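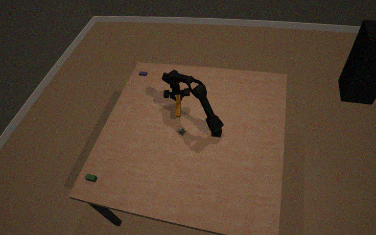

Wissen für Kinder: Natur und Material

Wie kommen die Streifen ins Holz?

Wenn du mit dem Finger über einen Holztisch fährst, siehst du feine Linien. Manche laufen fast gerade, andere machen Bögen oder Wellen. Diese Zeichnung heißt Maserung. Sie ist schon im Baum entstanden, lange bevor jemand ein Brett daraus gesägt hat.

Ein Baum wächst in die Höhe und wird gleichzeitig dicker. Das Dickerwerden passiert in einer sehr dünnen Schicht direkt unter der Rinde. Sie heißt Kambium. Nach innen bildet das Kambium neues Holz, nach außen neuen Bast. Bast ist die Schicht, in der der Baum Zucker von den Blättern nach unten leitet.

Helles Holz, dunkles Holz

Bei uns wächst ein Baum nicht das ganze Jahr. Im Frühling treibt er aus und braucht viel Wasser. Dann baut er Holz mit weiten Zellen und dünnen Wänden. Man nennt es Frühholz, und bei Nadelbäumen ist es hell. Im Spätsommer werden die Zellen enger und ihre Wände dicker. Das ist das Spätholz. Es ist fester und oft dunkler. Im Winter macht der Baum Pause.

Frühholz und Spätholz aus einem Jahr ergeben zusammen einen Jahresring. Auf einem Baumstumpf kannst du die Ringe gut erkennen. Ein breiter Ring bedeutet meistens, dass der Baum in dem Jahr genug Wasser und Licht hatte. In trockenen Jahren bleiben die Ringe schmal.

In den Tropen gibt es Gegenden, in denen es das ganze Jahr warm und feucht ist. Viele Bäume dort haben keine deutlichen Jahresringe.

Vom Ring zum Streifen

Warum sieht man auf einem Brett Streifen und keine Kreise? Das liegt an der Richtung, in der gesägt wird. Stell dir den Stamm wie eine lange Rolle vor, in der viele Röhren ineinanderstecken. Schneidest du die Rolle quer durch, siehst du Ringe. Schneidest du sie der Länge nach auf, siehst du Linien.

Geht der Schnitt genau durch die Mitte des Stammes, liegen die Linien fast gerade nebeneinander. Geht er weiter außen durch, entstehen Bögen, die an Flammen erinnern. Dort, wo früher ein Ast saß, bleibt ein dunkler Fleck im Brett. Das ist ein Astloch oder einfach ein Ast, wie Tischler sagen. Die Linien laufen um ihn herum.

Woher kommt die Farbe?

Jede Baumart hat ihre eigene Farbe. Ahorn ist fast weiß, Kirsche rötlich, Nussbaum braun. Viele Stämme sind außerdem innen dunkler als außen. Der innere Teil heißt Kernholz. Er leitet kein Wasser mehr, und der Baum hat dort Stoffe eingelagert, die das Holz färben und vor Pilzen schützen. Der äußere, hellere Teil heißt Splintholz.

Auch Licht verändert die Farbe. Kirschholz wird mit der Zeit dunkler. Hebt man nach ein paar Monaten eine Schale hoch, kann darunter ein heller Kreis zu sehen sein.

Wie alt werden Bäume?

Eine Birke wird selten viel älter als hundert Jahre. Eine Buche kann 300 Jahre alt werden, eine Eiche 500 und mehr. Forscher fällen einen Baum nicht, um sein Alter zu bestimmen. Sie bohren mit einem hohlen Bohrer einen dünnen Stab aus dem Stamm und zählen die Ringe darauf.

Probier es aus

Du brauchst ein Blatt Papier, einen Wachsmalstift und ein Stück unlackiertes Holz mit rauer Oberfläche. Lege das Papier auf das Holz und halte es gut fest - am besten hilft dir jemand. Reibe mit der flachen Seite des Stifts darüber. Die harten Streifen drücken sich stärker durch als die weichen. Mit einem alten Fichtenbrett klappt es besonders gut.

Wörter zum Merken

Kambium: dünne Wachstumsschicht unter der Rinde
Kernholz: innerer, oft dunkler Teil des Stammes
Splintholz: äußerer Teil, der Wasser leitet
Maserung: Zeichnung auf der Oberfläche von Holz

Text: Lilla Hegedűs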